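Skoltalo Seed Library
Progress report to the Ostermann Fund, August 2019

We are past the halfway point of the grant, and the short version is that people want seeds! When we opened the second season we had 211 members on the books. Most of them are first-time gardeners from the Zerkmont side of town, where the new allotments went in, and they ask wonderful questions.

The catalog now lists 576 packets, all labeled with variety, year and the street where the parent plants grew. Beans and tomatoes are the bulk of it, as you would expect, but the squash shelf has filled up nicely and we finally have a decent run of lettuces.

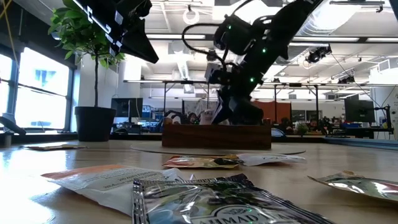 Germination tests

We ran the tests in June, a month behind plan - the damp paper method takes patience and we had a lot of older stock to get through. Each variety was sown in lots of 100. Sixteen varieties came in below our cutoff and have been pulled from lending. The parsnips were the worst of it (parsnip seed hardly keeps past a year). The old climbing beans did beautifully, even the jar with no date on it.

We have changed how we store things as a result. Packets now go into sealed tins with a drying sachet, and the tins live in the cool pantry at the back of the Prondier building. 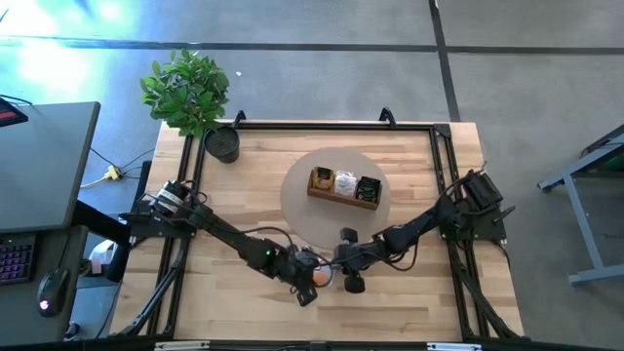 Do members have to bring seed back?

We ask them to return a little of what they grow, but there is no fine and no reminder letter. A failed crop is fine, and we would still like to hear how it went.

Spending

Envelopes and tins cost less than budgeted, and the fine-mesh sieves cost more. We would like to move the difference into printing a second run of the seed-saving booklet, which is down to its last box. Please let us know if that needs a formal request.

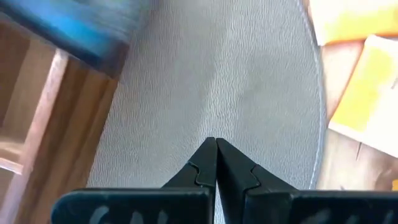
The new run would have two extra pages on squash, mostly on hand pollination and keeping varieties from crossing, plus a corrected sowing chart. The draft is done and we can send it over whenever you like.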